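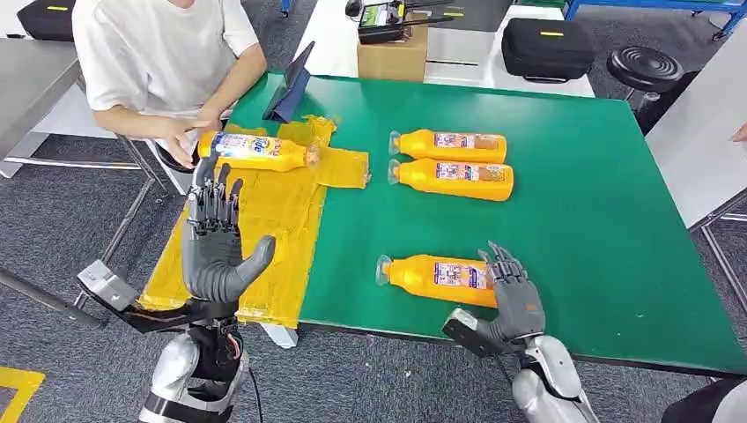
Marleny Tamayo asked that it be put on record, ahead of anything else, that she did not agree to "share" the confocal with Sayce. She agreed to talk about sharing it, and would like the two to stop being treated as the same thing in emails.

So recorded.

MINUTES, IMAGING CORE USERS GROUP
Flonton Institute, Istside building, second floor
June 25, 2022

Present: Ariel Manalastas (chair), Angelica Agbayani, Imelda Pascual, Marleny Tamayo, Cherry Mae Enriquez (minutes)
Apologies: the Sayce lab, all of it

1. Minutes of the last meeting
Approved after Imelda's correction. She had been minuted as saying the cell culture room was "fine." She said it was "fined," by Safety, and she has the letter.

2. Confocal bookings
Angelica presented the booking figures. The instrument was booked for 910 hours since October and used for 478 of them. The chair asked where the other hours went. Angelica said that people book the whole evening in case their cells look good, and then their cells don't look good. Marleny said hers generally look good. This was noted.

Discussion of a cancellation charge. Imelda was for it, Marleny was against it, and the chair was for it provided it did not apply to bookings already made, several of which are the chair's. Agreed: from next month, a slot not cancelled by noon the day before is charged at half rate. Existing bookings exempt.

Action: Angelica to change the booking page. She asked whether anyone reads the booking page. Discussion deferred.

3. Objective lenses
The 63x oil lens went back to Kollgate for cleaning with glycerol on it. It is an oil lens. It says oil on the side. Kollgate's report used the word "extensive" twice and the invoice is in keeping with that.

No one came forward. The chair observed that the log for that week has an entry reading only "me." Agreed that log entries must be names.

Action: Imelda to rerun the immersion training. Attendance compulsory for anyone who has ever signed in as "me."

4. Live imaging stage
Cherry Mae reported that the heated stage now holds temperature overnight. The drift people were complaining about was traced to the air vent over bay 2, which switches on at 3 a.m. to cool an office that has been vacant for two years. Facilities have been asked to close it. Facilities replied that the vent is not on their drawings.

Marleny asked if her zebrafish time-lapses from the spring could be corrected after the fact. Cherry Mae said the sideways drift could, but the focus could not. Marleny asked for this to be minuted as "partly."

Partly.

5. Data storage
The shared drive is full again. Angelica found 116 folders called "test" or some variation on it, including "test final" and "test final REAL." Owners have until the next meeting to claim them. The chair asked what happens to unclaimed folders. Angelica said she would enjoy telling people.

The chair has applied for more disk space and expects an answer in the fullness of time.

6. Light-sheet demonstration
Kollgate have offered a two-week loan of their light-sheet system, with up to 300 dollars toward sample preparation. Imelda pointed out that this will not cover the agarose. Accepted anyway, on a vote of four to none, with Marleny abstaining until it is settled whether Sayce gets a turn.

Action: Ariel to write to Sayce. Marleny to see the letter first.

7. Any other business
The blackout curtain on bay 3 is still held up with binder clips. A new one was ordered and arrived in beige. Cherry Mae will send it back.

Imelda asked who has the key to the laser cabinet. Angelica has it. Imelda asked who has the other key. The chair will look in his car.

Next meeting: same room, date to be sent round once Sayce has replied.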